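Dosetti automatic pill dispenser: review
By Aisling Hayes

My father has Parkinson's and takes levodopa on a tight schedule. When a dose is late he has trouble getting out of a chair, so a weekly pill box with a phone alarm stopped being enough for us. I bought the Dosetti in August and it has been in his apartment ever since.

The unit is round and a little wider than a dinner plate. Inside is a tray with 20 compartments. You fill it, set the times, lock the lid with a key and turn it over onto its base. When a dose is due the tray moves one step, a light comes on and the alarm sounds until the pills are tipped out. If they are not, it sends a text message to up to 2 phone numbers.

Setup took me most of an evening. The buttons are small and the menu goes in one direction, so if you pass the setting you want you have to go all the way through again. The printed guide is poor. The video on the maker's site is better, and I would start there.

The alarm is loud enough to hear from the bedroom with the door shut. The tone can be changed, the volume cannot. My father does not mind it. My sister does.

Tipping is the weak point. The full unit is heavy for someone with a tremor, and pills went on the floor more than once in the first week. The tipping stand fixes that, but it is sold separately and should be in the box. With the stand he manages with one hand.

With 20 compartments and his schedule, I refill every few days. If you visit only on weekends, look at the Zallent, which holds more. Dorottya Takács, the nurse who visits him, has other patients on it and finds it easier to fill, though you pay a monthly fee for the alerts.

The batteries are still the first set. I paid $117 for the dispenser without the stand.

Good: reliable timing, loud alarm, no monthly fee.
Bad: small buttons, stand not included, frequent refills.

Score: 7 out of 9 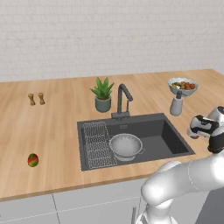
Duluth, Minnesota, 2021-01-19

Updated with battery life and the price I paid. Ask the pharmacist before you put any medicine in a dispenser, as some tablets need to stay in their original packaging. I bought the unit and the stand myself.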